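Print show returns to Aststead with work from 70 galleries and studios

The Aststead Print Fair will bring together 70 galleries, publishers and independent studios when it opens in the old Zakaria rope works in December, the organizers said this week. A separate exhibition of early proofs and trial prints will run on the upper floor for the length of the fair.
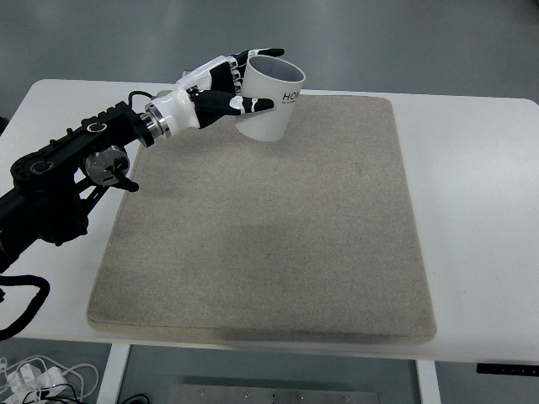
ASTSTEAD, August 26, 2025

The exhibition, titled "Second State," takes its name from the term for a print that has been changed on the plate after the first impressions were pulled. It will show etchings, lithographs and woodcuts in which the artist's changes can be followed from one sheet to the next. Most of the works are on loan from exhibiting galleries, and a smaller group comes from private owners in the region.

Hanane Shawky, who is curating the exhibition, went through 622 loan offers over the spring and early summer. She turned down 552 of them, leaving 70 works for the walls. Many of the rejected prints were in good condition but came as single sheets with no earlier or later version to hang beside them.

"A proof with pencil notes in the margin tells you a lot about what the artist was unhappy with," Shawky said. "I wanted visitors to be able to stand in front of two or three versions and make up their own minds about which one works."

The fair last took place two years ago in a smaller hall near the station. The rope works has a long ground floor that will hold the booths and a freight elevator large enough for framed work. Booker Iwasaki, the fair's director, said the move also allows wider aisles – a common request from exhibitors after the previous edition.
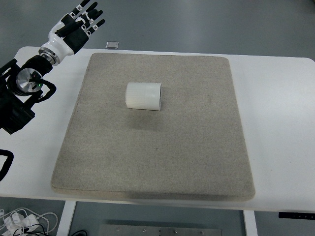

A robotic hand at a white table.

Seven of the participants are showing for the first time. Among them are Jistar, a publisher of artists' books, and Skidora, a lithography workshop run by Aba Alhassan and Senyo Asamoah. Skidora will bring a portfolio of stone lithographs made with artists who had not worked in the medium before.

"Litho takes patience, and a lot of people try it once in school and drop it," Alhassan said. "We asked them to stay for a full month."

Photographic prints will be accepted in the booths this year if they are made by photogravure or another ink process. Iwasaki said several galleries had asked for the rule to be loosened further, and that it will be looked at again before the next edition.

Abdul-Rahman Boateng will lead the talks program, with sessions on paper conservation, edition numbering and the care of framed works at home. Talks are included in the price of admission, but seats must be reserved.

Tickets go on sale next month on the fair's website and at the rope works box office. Students enter free on weekdays. A printed catalog of "Second State" will be sold at the door, with an essay by Shawky and reproductions of every work in the exhibition.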